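We use cookies to remember your settings. Accept | Manage

Netar grip notes: comparing finger pads on cloth

README, last touched June 20, 2021

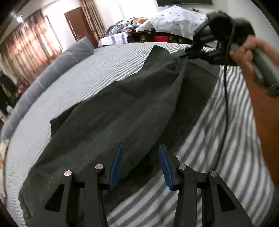
Blue ribbed pads on the hand-held gripper, open over the dark gray cloth.

Hi! This folder is my running comparison of two finger pads for the Netar hand-held gripper, tried out on cloth. I'm Chrysoula Karamanlidis, I do most of the recording and all of the complaining. Stavros Liapis built the linkages and Arash Mohammadi wrote the loader, so if the loader breaks please bug him first (he said I could write that).

## What's in here

There are 200 clips, split between the blue ribbed pads and a set of smooth ones that Gatetach sent us. Every clip is one go at one piece of cloth: reach in, pinch, lift, let go. We shot them in bedrooms and living rooms in Breltau, mostly on made-up beds, and I think beds are great for this! You get a soft surface under a soft object, so the pads can't just press down against something hard and scoop.

Folders go like this:

- clips/ribbed
- clips/smooth
- notes/ (my typed notes, spelling not checked)
- loader/ (Arash's script, needs the settings file next to it)

Clips run 12 seconds. The view is from the gripper itself, wide angle, so straight things near the edges come out curved. I left it that way on purpose, and if you want it flattened, the loader has a switch called "flat" that does a decent job in the middle and a so-so job in the corners.

## How the pads compare

I like the ribbed ones a lot more for thick, wrinkly cloth. The ribs catch on a fold and you can feel it through the handle, which I really missed when I went back to smooth. On thin stuff like pillowcases it's closer, and Salvador Peixoto still prefers smooth there (we've argued about this over lunch more than once). The smooth pads also slide out cleaner when you let go. The ribbed ones sometimes drag the cloth along a bit, so check the last second of each clip before you label it as a clean release.

Striped sheets were a headache for the tracking. Arash's first version kept jumping from stripe to stripe, and the second one mostly behaves, but if your path looks like a staircase that's probably what happened. Set "smoothing" to 60 and try again before you write to me.

## Stuff I still want to fix

The notes for the smooth pads are thinner than the ribbed ones, my fault. Loukia Zacharopoulos is going through them now and adding cloth type and pad wear. The Hong controller settings are missing too, and those should go up in September.

If you use the clips, go ahead and tell me which pads you'd pick. Send bad labels to the same address and put the clip name in the subject line, please!

Shares: 12 | Comments: 2
Contact | © 2021 Netar | Back to top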